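Inicio | Manuales | Mesas y tableros | Recambios | Contacto

4. Puesta a punto del tablero Maltoron

1. Limpie la madera con un paño seco. El aceite Skiment promete mucho; pruébelo antes en una esquina.
2. Apoye las piezas por su cara más ancha, sin arrastrarlas.

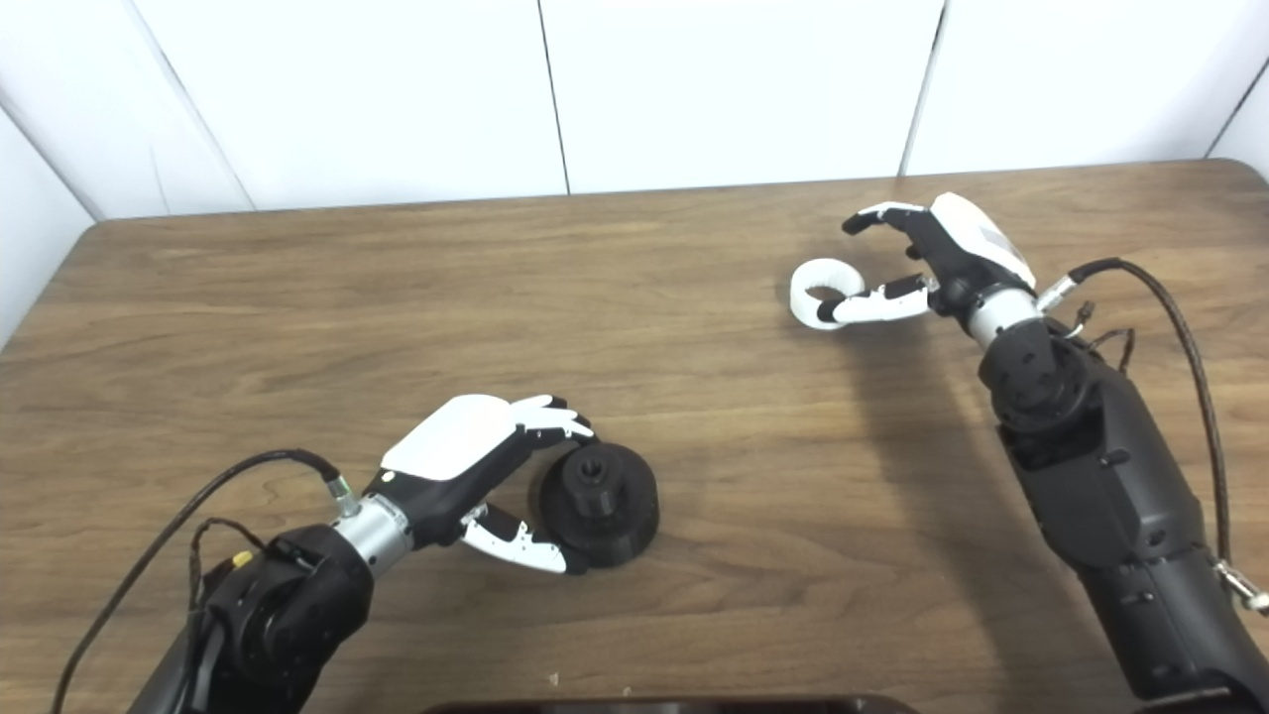
Gronidetti respondió que arrastrar una pieza de plástico no marca la veta, y que lleva 19 meses haciéndolo.

3. Nosotros seguimos levantándolas — la garantía no cubre arañazos.

Precaución: el folleto habla de 66 kg de carga. No lo hemos comprobado y no lo daríamos por bueno.

Relacionados
— Mesa Cervantes: montaje
— Aceites para madera, ¿sirven?
— Lijado con grano 2000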